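Final Report: Loss of Grip Force During Cloth and Part Handling
Author: Qusai Najjar
Project partner: Takance

3. Fault description

The two-arm cell was handed to us in June with a working pick-and-place program. Our task was to extend the program so that one arm could move a piece of gray cloth aside while the other handled a small white part. The fault reported here appeared during that work and took up most of the remaining project time.

During a hold, the gripper controller would stop answering position requests. The arm itself kept running. The fingers stayed at their last commanded position but the motor current dropped to the idle value, so any held part was kept in place by gearbox friction alone. If the arm then moved at normal speed, the part could slip or fall. The operator screen showed no alarm, and the status field still read HOLD.

We treated this as a safety matter as well as a quality one. A person looking at the screen would believe the part was secured and might reach under it.

3.1 Test setup

All tests were run on the curved white table. Arm speed was limited to the teaching setting and the stop button was kept within reach of the person at the keyboard. The cloth was left on the table between runs, as it would be in normal use, and was not flattened. 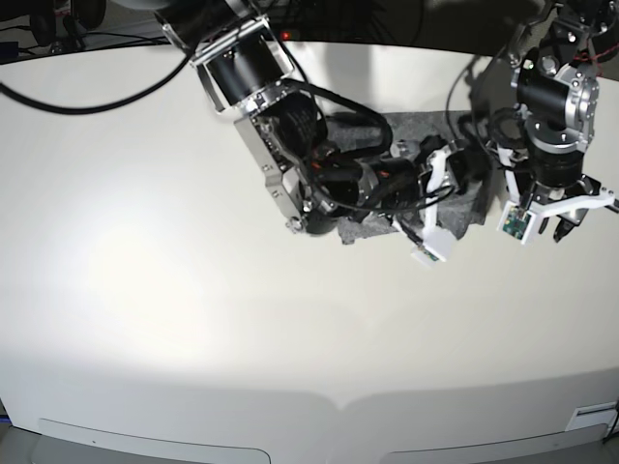 Figure 4. Both arms over the table, with the gray cloth below.

Each run used the same sequence: close on the part, lift, hold, travel to the drop position, open. Commanded position, reported position and motor current were logged on the control computer. The supply voltage was logged separately with a Ranbridge data recorder, so that a communication fault would not also remove the voltage data.

3.2 First suspected cause

The first suspect was the supply. Both grippers share one power line, and closing them together gives a short current peak. We expected a voltage dip to reset the controller. The recorder showed no dip at the time of the fault, and the fault also occurred with the second gripper disconnected. The supply was ruled out.

3.3 Second suspected cause

The logs showed that the fault came only when the wrist was turned close to its end position. With the wrist near the middle of its range we could hold a part for 900 seconds without losing a single reply.

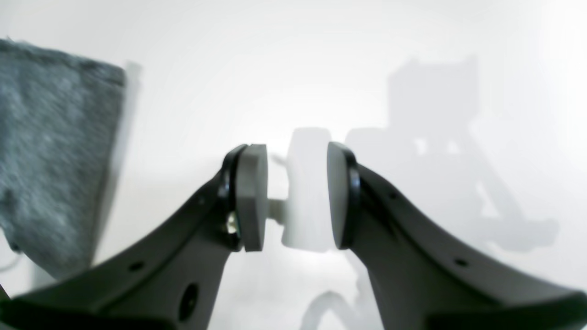

Holding still was therefore not enough to trigger the fault, and neither was the grip force. The next step was to repeat the hold and turn the wrist slowly through its full range while watching the reply counter. The counter stopped near the end of travel in one direction. It started again when the wrist was turned back, but the controller did not restore the grip current by itself.

We opened the connector at the wrist and found 2 crimped contacts that had been pulled partly out of the housing. The cable had been tied too short, and turning the wrist put tension on it. Both contacts belonged to the data pair. The power contacts were seated correctly, which explains why the voltage log looked normal.

3.4 Software contribution

The loose contacts started the fault, but the software hid it. The Nasgate driver keeps the last valid status when a reply is missing, and our program read that status without checking its age. The controller has a communication timeout that sets the current to idle. This timeout was described in the handover notes, and we had not read that section closely enough.

3.5 Corrective action

The contacts were replaced and the cable was tied again with more slack at the wrist. The program now checks the age of each status message and stops both arms if it is over 2 seconds old. The screen shows NO DATA in that case, and the operator must confirm that the area below the gripper is clear before the program can continue.

The fault has not returned in the wrist test. The long-run test planned with Mbwambo was not completed before the end of the project and is listed under open items in section 5.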